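Centro de apoio > Equipamentos de uso comum > Moinhos de café > Instalação e manutenção

Pesquisar no manual Introduza um termo Pesquisar

Secção 3 — Instalação, regulação e limpeza dos moinhos de café

3.1 Âmbito

A presente secção aplica-se aos moinhos de café instalados nas copas e nas salas de pausa dos edifícios Durnen e Sequeira. Destina-se aos responsáveis de piso e ao pessoal de serviço que recebe, monta, regula ou limpa estes aparelhos. Não substitui as instruções do fabricante, que devem permanecer junto de cada moinho, na bolsa afixada no interior do armário da copa.

As máquinas de café expresso, os jarros térmicos e os filtros de água são tratados na secção 4. O pedido de café em grão segue o procedimento de economato e não é abrangido por este documento.

3.2 Antes da instalação

1. Confirmar que o número de inventário da etiqueta corresponde ao da guia de entrega. Em caso de divergência, não abrir a embalagem e contactar o economato (extensão 392).

2. Verificar se a bancada está nivelada e se suporta o peso do aparelho com a tremonha cheia. As bancadas rebatíveis não são admitidas.

3. Reservar um espaço livre de uma mão travessa entre o moinho e a parede. O cabo de alimentação não pode ficar entalado nem passar por baixo do aparelho.

4. Confirmar que a tomada dispõe de ligação à terra. Não são permitidas extensões nem tomadas múltiplas.

5. Retirar todos os elementos de proteção do transporte, incluindo os calços de cartão colocados entre a tremonha e o corpo do moinho. Guardar a embalagem original até ao fim do período de verificação.

CUIDADO — O moinho deve permanecer desligado da tomada durante toda a montagem. As mós podem causar ferimentos graves, mesmo paradas.

3.3 Montagem

1. Pousar o corpo do moinho na bancada, com a saída do café voltada para o utilizador.

2. Lavar a tremonha com água morna e detergente neutro, enxaguar e secar completamente. Qualquer humidade residual faz aderir o café às paredes e acaba por chegar à câmara de moagem.

3. Encaixar a tremonha na respetiva gola e rodar até ao batente. Se o encaixe oferecer resistência, retirar e recomeçar; não forçar.

4. Fechar a patilha da tremonha, nos modelos que a possuam.

5. Colocar o tabuleiro de recolha e a respetiva grelha, verificando se assentam sem folga.

6. Ligar o cabo à tomada e acionar o interruptor geral com a tremonha ainda vazia, durante um ou dois segundos. O ruído deve ser uniforme. Perante um som metálico ou intermitente, desligar de imediato e seguir o ponto 3.8.

Nota — Nas copas do edifício Sequeira, o circuito das bancadas é cortado automaticamente durante a noite. Se o moinho não arrancar de manhã, verificar primeiro o quadro do piso.

3.4 Abastecimento

1. Utilizar apenas café em grão torrado, do lote fornecido pelo economato. É proibido introduzir na tremonha café já moído, grão aromatizado, açúcar ou especiarias.

2. Antes de verter o saco, examinar o grão. Pequenas pedras e fragmentos de ramo surgem ocasionalmente e danificam as mós.

3. Encher a tremonha, no máximo, até três quartos da altura. Nas copas com pouca utilização, basta a quantidade prevista para dois dias.

4. Repor a tampa. Um moinho sem tampa não deve ser colocado em serviço.

5. Fechar o saco com a mola própria e anotar nele o dia da abertura. O café aberto guarda-se no armário, ao abrigo da luz. Não se guarda no frigorífico.

Nota — Não misturar, na mesma tremonha, lotes de torra diferente. A moagem torna-se irregular e a regulação deixa de ser fiável.

3.5 Regulação da moagem

A regulação de fábrica serve de ponto de partida e raramente convém a todas as copas. A humidade do ar, o lote e a máquina utilizada alteram o resultado. Cada alteração deve ser feita com o motor em funcionamento quando se passa para um grau mais fino, e pode ser feita com o motor parado quando se passa para um grau mais grosso.

1. Colocar um recipiente limpo por baixo da saída.

2. Acionar o moinho e recolher uma pequena quantidade de café.

3. Esfregar o café entre os dedos. Para expresso, a textura deve ser fina, mas ainda percetível ao tato. Para filtro, deve aproximar-se da areia média.

4. Se necessário, rodar o anel de regulação uma única posição e rejeitar a primeira dose, que contém ainda café da regulação anterior.

5. Preparar uma bebida e avaliar. Uma extração demasiado rápida, com bebida clara e aguada, indica moagem grossa; uma extração gota a gota, com sabor amargo, indica moagem fina.

6. Registar a posição final na ficha do aparelho, com a rubrica de quem regulou.

CUIDADO — Não alterar mais do que uma posição de cada vez. A aproximação excessiva das mós pode bloquear o motor.

Os utilizadores ocasionais não devem mexer no anel de regulação. Os pedidos de alteração são apresentados ao responsável de piso, que decide em função da utilização da copa. Quando coexistirem preferências por expresso e por filtro, recomenda-se a atribuição de um moinho a cada preparação.

3.6 Utilização diária

1. Moer apenas a quantidade necessária. O café moído perde aroma em poucos minutos.

2. Centrar o recipiente por baixo da saída antes de acionar o moinho.

3. Aguardar a paragem completa do motor antes de retirar o recipiente.

4. Remover com o pincel o café que tenha caído no tabuleiro ou na bancada.
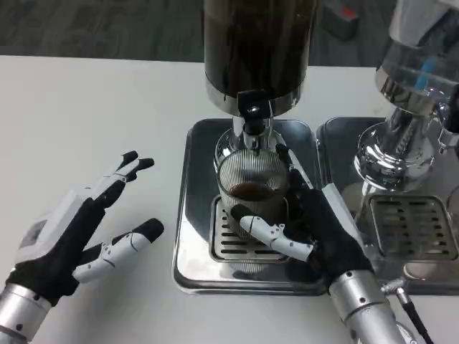

Fig. 3.2 — Copo de vidro apoiado na grelha, por baixo da saída do café.

5. Não acionar o moinho de forma contínua durante mais de um minuto. Se o aparelho aquecer, deixá-lo repousar com o interruptor desligado.

6. No fim do dia, desligar o interruptor geral. O último utilizador da copa é responsável por esta verificação.

3.7 Limpeza

A limpeza corrente é diária e cabe ao pessoal de serviço. A limpeza das mós realiza-se à quarta-feira, antes da abertura das copas, e é anotada na ficha do aparelho.

Limpeza diária:

1. Desligar o moinho da tomada.

2. Esvaziar o tabuleiro de recolha para o contentor de resíduos orgânicos. Não despejar borras nem café moído no lava-louça.

3. Lavar o tabuleiro e a grelha, secar e repor.

4. Passar um pano ligeiramente húmido pelo exterior e secar. Nas superfícies polidas, não utilizar esfregões nem produtos abrasivos.

Limpeza semanal:

1. Fechar a passagem do grão, retirar a tremonha e guardar o café restante num recipiente fechado.

2. Aspirar a câmara de moagem e escovar as mós com o pincel de cerdas duras incluído no estojo Ronine.

3. Limpar o interior da tremonha com um pano seco. Se houver película de óleo, lavar conforme o ponto 3.3.

4. Remontar, moer uma dose e rejeitá-la.

CUIDADO — Nunca introduzir água na câmara de moagem. Nunca utilizar ar comprimido dentro da copa.

3.8 Anomalias

O motor não arranca: verificar a tomada, o interruptor e o encaixe da tremonha. Alguns modelos não funcionam sem a tremonha no batente.

O motor trabalha, mas não sai café: verificar se a passagem do grão está aberta e se há café na tremonha. Persistindo o problema, desligar da tomada e limpar a saída com o pincel.

O café sai em grumos: a causa mais frequente é a humidade. Efetuar a limpeza semanal e substituir o grão.

Ruído metálico: desligar, não voltar a ligar e afixar o aviso «Fora de serviço». A abertura do corpo do moinho está reservada à assistência técnica Vusia.

Ao comunicar uma anomalia, indicar o número de inventário, o piso e uma breve descrição do sucedido. O prazo de resposta é de cerca de 3 dias úteis. Durante o mês de julho, a assistência funciona apenas no período da manhã.

3.9 Registos e contactos

A ficha de cada aparelho corresponde ao impresso 1184 e conserva-se na copa, junto das instruções do fabricante. As fichas completas são remetidas ao economato, que as arquiva até ao abate do moinho.

Responsável pelo conteúdo desta secção: Lieselotte Heitmann, Serviços Gerais, edifício Durnen. As propostas de correção devem ser enviadas por escrito, com indicação do ponto a que se referem.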